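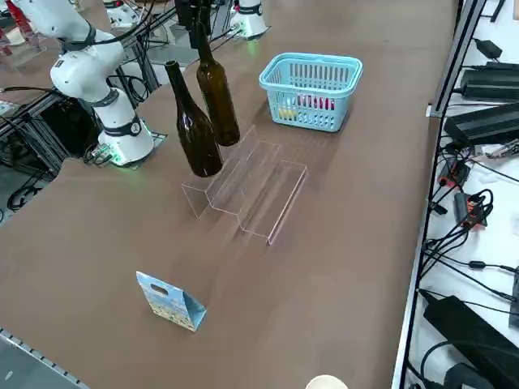 Let the Robot Say It Doesn't Know

Home Essays Tooling Archive Subscribe

I have been writing planning software long enough to have strong feelings about clear plastic, and I'd like to get a few of them down before the summer is over and I lose my nerve. A stepped acrylic riser, the kind a shop might put in a window to show off its nicer bottles, has done more to change my mind about how robot software ought to be built than any paper I read last year. You can look straight through it to the table. So can a depth camera, unfortunately, and a depth camera doesn't have your lifetime of kitchens and bathrooms to fall back on when the edges are only thin bright lines.

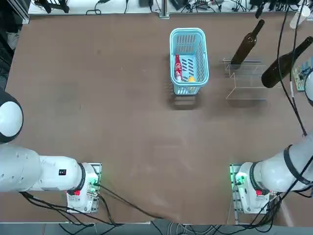 By Irja Valtonen
July

Let me start with the way most of us build these systems, myself very much included. Perception looks at the table and hands over a list of objects with a pose for each one. The planner takes the list, finds a path for the arms, and passes it to the controller, which follows it faithfully and with great speed. It's a lovely arrangement on a whiteboard! Each team owns a box, each box has a tidy interface, and everyone gets home for dinner.

The trouble is what goes missing at the seams. Somewhere inside the perception code there is a number, or a whole cloud of numbers, saying how sure the thing is. For a light blue basket on a brown table it is very sure. For a dark glass bottle it's less so, with highlights sliding along the side as the view changes. For the acrylic it may have next to nothing, a few scattered points that look like noise. And then, because the interface asks for one pose per object, all of that doubt gets rounded off at the door. The planner receives the basket and the riser in exactly the same format and believes in them equally.

We worked this way for years on a planner called Drislow, and I was proud of it (I still am, on good days). It was quick, and its paths were graceful enough that visitors would stop talking to watch. But it had no word for "I'm not certain where that step is." If you gave it a step, it would set a bottle down on that step. If the step was lower than it had been told, well, the bottle would find that out on its own.

My argument, then, is a simple one, though it took me an embarrassingly long time to arrive at it. The doubt should travel. Whatever perception doesn't know, the planner should hear about, and whatever the planner can't settle, the controller should hear about too, so that the last little stretch above a shelf can be done slowly and by feel, the way you or I would put a glass down in a dark room. 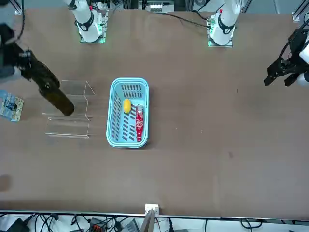
The last inch belongs to everybody

When a gripper is holding a bottle on a slant over a clear stand, there are three pieces of software with an opinion about what happens next, and in my experience they hardly ever compare notes. Perception believes it finished its job some time ago. Planning believes the placement is a point in space. Control is watching forces at the wrist and could tell you the moment glass meets plastic, if anyone had thought to ask it.

I went back through our logs this spring, using a replay tool named Trilex that a couple of us had put together mostly out of frustration. There were 141 placements onto the clear riser, and 23 of them had ended in what we cheerfully label a recovery. I sat with every one of those, with a pot of coffee, and what struck me was how often the warning had been there the whole time in somebody else's data. The height estimate had been wobbling between two steps. The wrist had felt contact early. Neither piece of code was wrong, and each had kept the news to itself.

So I'd plead for a bit more money and affection for the unglamorous end of things. Give me a viewer that draws the uncertain edge as a fuzzy band, so the person debugging can see it at a glance. Give me a planner that may return "please look again from the left" as a perfectly respectable answer. Our newer interface, Stindley, allows that, and yes, it makes the robot slower, and yes, there were complaints. A demo where the arm pauses to take another look is a harder sell than one where it sweeps right in. I've come to find the pause rather charming, but I realize I'm not the one buying.

I should admit that passing doubt around has costs beyond time. Every message gets fatter. Every test gets harder to write, and a planner that may decline is a planner that will sometimes decline on a plain, well-lit table with a basket on it, for reasons that take you an afternoon to dig out. 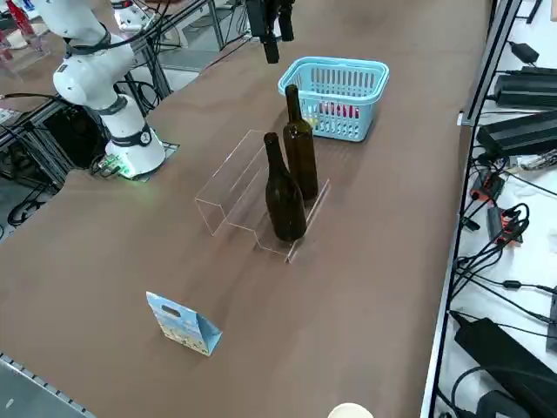
Mbali Botha thinks I let the learned-policy people off too lightly in all this. If you train one big network from pixels to motion, she wrote to me after reading a draft, there are no seams for the doubt to fall through, but there's no place left to go and ask for it either, and she would take a leaky interface she can open up over a sealed one that happens to place the bottle right.

I've been turning that over ever since, and I mostly agree with her, with one reservation. A learned policy does sometimes hesitate over clear plastic in a way that looks a great deal like good sense, and I would dearly love to know what it's hesitating about. That's a tooling problem, I think, and a worthy one. We could ask such a policy for several possible motions in place of a single one and look at how far apart they land. Where they bunch together, go ahead. Where they scatter over both steps of the riser, slow down and look again. It's crude, and I expect someone will write to tell me it has been tried (please do, I read everything), but it would at least give the poor machine a way of shrugging.

For now I'm going back to Stindley's error messages, which still say "placement failed" when they mean six or seven different things.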